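# Two-finger gripper: marker slips in the fingers and the wrist camera washes out on a whiteboard

**Stalten**

I look after a cell where an arm with a two-finger gripper picks up a dry-erase marker and writes on a glossy whiteboard. The wrist camera finds the board and the lower rail, and a fixed camera watches the marker. There are two faults. The marker rotates in the grip once the tip loads against the board, and the edge finder on the wrist camera returns the wrong line in 423 of 1411 logged approaches. Fixed camera exposure is 4000 microseconds. Fingers and board below.

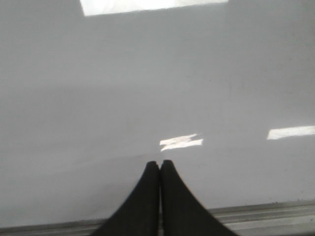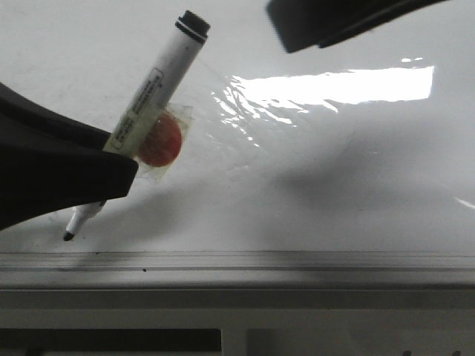

Grip force is already at the upper limit I want to use on a plastic barrel. I have re-taught the pick pose twice with no change in either fault. Should I look at the fingers or at the lighting first?

---

**Bornik**

Lighting first. Your edge finder is almost certainly locking onto the straight border of a lamp reflection.

1. Turn off the overhead lights one bank at a time and run the edge finder after each. Note which bank moves the false line.
2. Shield that bank or move it off axis. A diffuser makes the reflection softer but also larger, so try the shield first.
3. Limit the search region to a band at the bottom of the wrist image. The rail has parallel grooves, and several long lines close together are easier to match than one edge.
4. Mask the fingers in the closed position. Store a second mask for the open position if you also search with the gripper open.
5. Lock exposure and gain on the wrist camera. Auto exposure will drift as highlights enter and leave the view.

Repeat the hand-eye calibration only if the error remains after step 5. Do it with the same lamps on that you use in production.

---

**Riis**

just squeeze harder. worked for us

---

**Lucrezia Palumbo**

Squeezing harder will not cure rotation. A smooth cylinder between curved fingers has a short contact line, and a side load at the tip turns it about that line. Cut a shallow V in each finger pad, or bond on a thin rubber strip and replace it when it glazes. Clean the fingers and barrel with alcohol before judging the result.

Check anything taped to the barrel too. If a finger closes on the edge of the tape, the marker seats at a different angle each time. Keep the pads on bare barrel and re-teach the pick height to suit. Then set the tool center point with the marker in the grip, and approach the board at low speed for the last 2 mm.

---

**Stalten**

Bank nearest the door was the false line. Shield is up and the search region is cut down. V pads are on order from Tondano, will fit them in November.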